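3 Planning and ordering your equipment

Read this section before you send an order form to Grilalley. It covers the hand-held grippers, the work surface, the garments and the spares. Computers and storage are dealt with in section 4.

3.1 Before you budget

1. Decide which tasks the site will record in its first month. Folding, spreading and turning of garments can share one set of equipment. Hanging needs a rail and is ordered separately.

2. Decide how many stations will run at the same time. A station is one operator, one work surface and one pair of grippers.

3. Measure the floor or table for each station. Allow 800 mm of clear space on the side where the operator stands or kneels.

4. Enter the figures on the planning sheet. Keep a copy with the site file.

Note: Stations that run in shifts count once. Do not multiply grippers by the number of operators.

3.2 Grippers

Order grippers in pairs. Garment work is two-handed, and a single unit will hold a sleeve but will not bring both sides of a jacket over together.

The Soriano finger set is supplied with ribbed pads. Pads are consumable. Allow 3 pairs of pads per gripper for the first order, and more if the garments include zips, studs or coarse wool.

Check the cable length against the station layout. The cable should reach the recorder with the operator's arm at full stretch and still hang slack.

CAUTION: Do not substitute general-purpose rubber pads. They change the closing width, and recordings made with them cannot be mixed with earlier ones.

3.3 Work surface and garments

1. Choose a mat larger than the largest garment laid flat with its sleeves out. Printed mats are acceptable. The mat should differ clearly in colour from most of the garments.

2. Buy garments second-hand where possible. Worn cloth creases and slides in ways that new stock does not.

3. Include jackets with panels of a second colour. The edges of the panels make it easier to judge in review whether a sleeve has been turned or folded under.

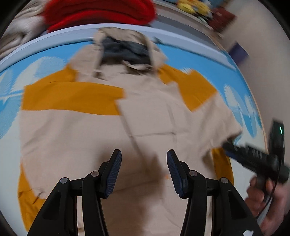

Figure 3-1. Garment station: two-colour jacket on a printed mat, with a hand-held gripper.

4. Budget for a mixed set of 31 garments per site. The Grelledlow list (Appendix B) gives the split between jackets, shirts, trousers and knitwear.

5. Set aside a shelf or box at each station for garments not in use — these should stay off the mat during a recording.

Note: Garments are not returned to Grilalley. Enter them as a running cost.

3.4 Spares and lead times

Grippers are built to order and nearly always leave the Woltthorpe works within 7 weeks. Pads, screws and cables are held in stock.

Order the following with the first delivery:

One spare gripper for every three stations
One spare cable per station
One set of linkage screws per gripper
One spare mat per site

CAUTION: Linkage screws from the earlier model are shorter and will work loose. Check the bag label before fitting.

3.5 Costs often left out

Laundry. Garments should be washed before first use and at the intervals given in section 6.

Operator time for practice. Allow two full days per operator before any recording is counted.

Review time. A second person has to check the recordings, and this is usually the larger cost after the first month.

Carriage on returned grippers. Grilalley pays carriage within the warranty period only.

If the total exceeds the budget, reduce the number of stations first. Do not reduce the spares — a station without a working pair of grippers must be stopped.

3.6 Placing the order

1. Complete the planning sheet and have it signed by the budget holder.

2. Send the sheet with the order form. Forms received by noon on Thursday are confirmed the same week.

3. On delivery, check each gripper against the packing list before opening the pads. Opened pads cannot be exchanged.

Continue to section 4, Computers and storage.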